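Home > Workshop and Storage > Metal finishing

Touch-up or full recoat for painted sheet-metal parts bins?
Tags: paint, steel, adhesion, storage

grunelville_stores

We have 192 painted steel parts bins in a storage room in Grunelville. They were bought secondhand and the finish is unknown. Most are worn on the inside where parts slide over the same area. In some bins the paint is only marked, in others it is gone and there is a brown bloom on the metal after a humid summer.

I tried a spray can enamel on 9 of them in October. I wiped the surface with a rag and mineral spirits, let it sit overnight and sprayed two coats. It looked fine for a few weeks, then it came off in flakes the size of a fingernail, down to the old paint. The old paint underneath is still glossy.

Is it worth touching up the worn areas, or should the whole inside be stripped? I have a random orbit sander and a small compressor. I do not have a blast cabinet. The building is unheated at night.

3 replies, sorted by votes

Brian Kimaro

The flaking is an adhesion failure between the new enamel and the old topcoat. You said the old paint is still glossy, so the new coat had nothing to key into. Mineral spirits remove oil but can leave a thin film of their own if they are not wiped off with a clean dry cloth.

Before deciding, do a solvent test on one bin. Hold a rag soaked in lacquer thinner on the old paint for a minute, with gloves on and the door open. If the paint softens and comes off on the rag, it is probably an air-dry enamel or lacquer. If it stays hard, it is probably powder coat or a baked or two-part finish. A hard finish that is well bonded is a good base and should be left in place. Old paint of unknown origin should also be checked for lead before any sanding. If it tests positive, stop there and ask someone who is set up for it.

Then sort the bins by what has happened to the metal. Dark marks on a light coating can be material rubbed off onto it, or places where the coating has worn thin, and the two need different work. Wipe a small patch with a gray abrasive pad and look again. If the mark lifts, clean the surface and leave it alone.
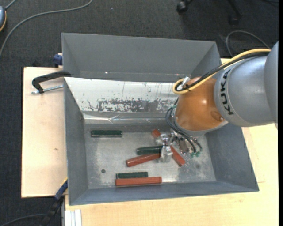 Scuffs and scratches on a white panel in a sheet-metal bin.

For places worn through to steel, sand with 120 grit until the rust is gone and the edge of the old paint is feathered. You should not be able to feel the step with a fingernail. Scuff the rest of the inside with 220. Vacuum, wipe with wax and grease remover, and dry with a second cloth. Use a two-part epoxy primer on the bare areas and 2 inches past them. Topcoat inside the recoat window printed on the can. If you miss the window, scuff the primer again.

Temperature matters for epoxy. Many stop curing properly below 50 F, and an unheated building will go under that at night well before winter. Move them somewhere warm or wait for spring.

For sliding wear I would not rely on paint at all. Cut a liner from thin UHMW polyethylene sheet and drop it in. It can be replaced in minutes when it wears.

Matura

Agree with the liner. We did this on a set of sloped trays in Hurnport. Do not glue the sheet down, most adhesives will not hold on it. Use two screws in slotted holes so it can expand, and seal the edge of each hole in the steel or it will rust there first.

I would skip the epoxy on anything that gets a liner. A rust-inhibiting primer under it is enough if the room is dry.

Selvanayagam

just get them powder coated. I was quoted 558 for a batch a bit smaller than yours, they strip and coat in one go and you pick them up on Friday

grunelville_stores

Thinner test done on three bins, no softening on any of them. Lead swabs were negative. The local powder coat quote came back at 2136 with stripping, so I will do the scuff and spot prime on the rusted ones and line the rest. Does the thickness of the liner matter for small fasteners?

Matura

1/16 inch is fine for small fasteners. Go to 1/8 for castings.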